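Section visit: hand-held gripper demonstration at Holst, Penundale

The Tuncombe section's autumn visit in November 2019 was to the Holst workshop at Penundale, where the handling group had offered to show its current method of recording manipulation tasks. Attendance was limited to 11 by the size of the room. The notes below were written up for members who could not get a place, and cover the tools, the table set-up, the tasks and the questions raised afterwards. Arrangements for the return visit are at the end.

Background

Members who came to the April talk on teach pendants will remember the long discussion about programming time. A pick-and-place cell with fixed parts can be taught point by point in a morning. Once the parts vary in shape or are put down by hand, point teaching becomes slow and the result is fragile. The usual answer has been better fixtures. Holst is working on the other route, in which a person does the task many times with the same type of gripper that the arm will carry, and the recordings are used to train the controller.

The programme is called Wotumon and covers household and light kitting tasks. It does not use an arm at the recording stage. The operator holds one gripper in each hand and works at an ordinary table. Each gripper carries a camera looking along the fingers, and a further camera is worn on the head. Opening width is logged with the video. The group's reasoning is that an operator with a gripper in the hand works faster than one driving an arm through a remote controller, and feels contact directly.

The tools

Both grippers are of the parallel linkage type. Two black arms on each side carry the finger, so that the pad keeps its angle as the gap changes. Brass-coloured bushings are fitted at the pivots we could see, and the joints behind the pads are covered by teal rings. Members with experience of packaging machinery will find nothing strange in the geometry. Several of us had expected something lighter and more delicate.

The pads are treated as consumables. The group has tried plain rubber, foam and textile facings and has not settled on one. Rubber gives the most predictable friction but marks painted surfaces. Textile is kinder to the object, though it wears at the edges and then sheds into the pivots. Replacement takes a few minutes and is done whenever the facing starts to lift. A change of pad is entered in the log, as recordings made with different facings are kept apart during training.

The first task shown was holding and moving items by a narrow section. Tall things with a wide top and a slim stem are awkward for a two-finger gripper. The stem gives a small contact area, and any offset between the pads turns into a twisting moment on the object. The operator is told to close slowly, check that both pads have touched, and only then lift. If one pad arrives first, the item is pushed sideways and the approach is started again. 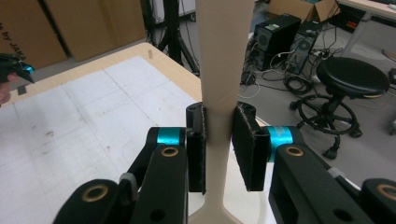 Gripping by the stem: both pads closed on a tall beige item, with the gridded sheet behind.

A question was asked about squeeze force. The grippers have no force sensor. The operator's own hand limits the load through the trigger, and the arm will later be set to a fixed current limit chosen to suit the weakest object in the set. It was accepted that this throws away information. The group has a force-sensing finger on the bench but considers it too heavy at present for long sessions.

Table set-up

The working surface is a plain table with a large white sheet laid over it, printed with a fine grey grid. The grid is for the benefit of the people checking the recordings. It allows the start position of an object to be compared between runs and shows up any shift of the sheet. It is not used for calibrating the cameras, which is done separately. The sheet picks up marks in use and is left on the table until they begin to interfere with checking.

Aluminium profile posts stand at the sides of the table. The computers sit on the floor beyond it with their cabling, and it was pointed out by one of our party that this arrangement would not pass on a production site. The group agreed. The room is a laboratory and gets rearranged often, and the cable runs follow whatever was last plugged in. Members coming on the return visit should watch their feet on that side.

Operators work standing, with forearms clear of the table edge. We were told that the main limit on session length is fatigue in the wrist, followed by fatigue in the shoulder. The hands have to stay in a position from which the head camera can see both grippers, and people new to the task tend to drop one hand out of view. A fair part of the training given to operators concerns this point alone.

Second task: utensils

The longer demonstration concerned kitchen utensils and a rack. The rack is a white one with a round base, a slender central pole and curved hooks around the cap. Hanging a spoon on such a hook is a trivial job by hand and a surprisingly poor one for a machine. The handle must be held firmly, presented at the right angle, moved in over the hook and released without dragging the rack over.
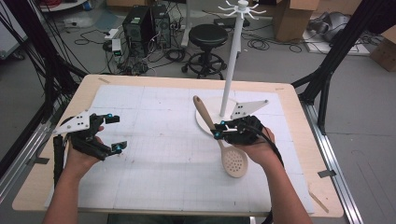 Slotted spoon held by its wooden handle in the right-hand gripper; the left-hand gripper is open.

The point of greatest interest was where to take hold of the handle. A grip near the bowl gives good control of the bowl and poor control of the far end. A grip near the far end reverses this and leaves the spoon free to swing. The group does not lay down a rule. Operators choose for themselves, and the spread in their choices is wanted in the data, provided that the run is completed without a second attempt. Runs with a second attempt are kept in a separate folder and used for work on recovery.

The left hand raised some discussion. In many of the tasks it is needed only to steady something or to take over an object part way through. Operators are asked to keep the second gripper in view and open when it has no job to do. If it is parked out of sight the controller later has no example of a sensible idle position, and the idle arm may wander. One of our members, who runs a two-arm assembly cell, confirmed from his own experience that the parked arm causes a good share of the stoppages.

The white plates on the grippers were also asked about. We were told that they serve as a stiff mounting surface and that the holes allow fittings to be moved without making a new part. Cables are taken back along the forearm to keep them out of the grip.

Figures given

The group was open about its numbers. For the utensil task 510 runs had been recorded before our visit, of which 72 were rejected at the checking stage. The common causes of rejection were a gripper leaving the view of the head camera, a knocked object and a gap in the video. Holst considers that around 300 good runs are enough to see whether a task is going to work at all. Beyond that point, further runs with the same objects bring less than a smaller number with different ones.

No figure was offered for success on the arm. The trials were still going on and the group preferred to wait. This was a disappointment to some of us, although the position is a reasonable one.

Approach and clearance

The last part of the session dealt with approach paths. Seen from the gripper itself, the fingers take up both sides of the view and the object sits in the gap between them. The camera position was chosen for this. When the opening is wide the controller can see the object and both inner faces of the fingers at once, and can judge whether it is central. As the gripper closes the object is progressively hidden, and the last part of the movement has to be made on what was seen earlier.

Slender uprights are a useful test. A pole can be missed to either side, and with a light base under it a glancing touch is enough to move it. Operators are encouraged to vary the height and direction of approach between runs and to begin from a fully open position.
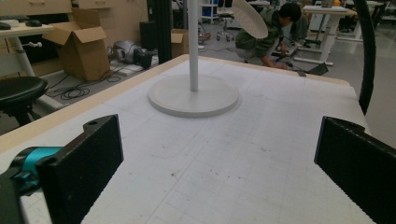
View between the open fingers, with a white stand on the gridded mat.

Background clutter was discussed at some length. From this low position the camera takes in a good deal of the room: desks, boxes, equipment on the floor and whoever happens to be working there. The group makes no attempt to screen it off. A controller trained against a plain curtain was found to rely on the curtain, and its performance fell when the table was moved. With an ordinary room behind the table the effect was much reduced. Our hosts did say that the lighting is watched more closely, as strong sun on the white sheet washes out the grid and makes checking tedious.

Discussion

Opinion in the section was divided on how far the method applies to our own work. For high-volume jobs with fixed parts there seems no case for it. For short runs, returns handling and kitting, several members thought it worth a trial, chiefly on account of the low cost of the recording equipment compared with an arm. The time spent checking recordings should be allowed for in any estimate. It was put to us as comparable with the time spent making them, and it needs a person who knows the task.

There was also a question on guarding. At the recording stage no powered arm is involved, so the matter does not arise. For the trials on the arm Holst uses reduced speed and a held enabling switch, and the table is approached only when the arm is stopped. Members wanting the risk assessment headings may request a copy through the section.

Return visit

Holst has offered a second session at Penundale, to be built around the arm trials. Numbers will again be limited and those who missed the first visit will have priority. Flat shoes are advised. Members who wish to bring an object of their own for the grippers to attempt should send its weight and largest dimension with their booking. Glass and anything containing liquid cannot be accepted.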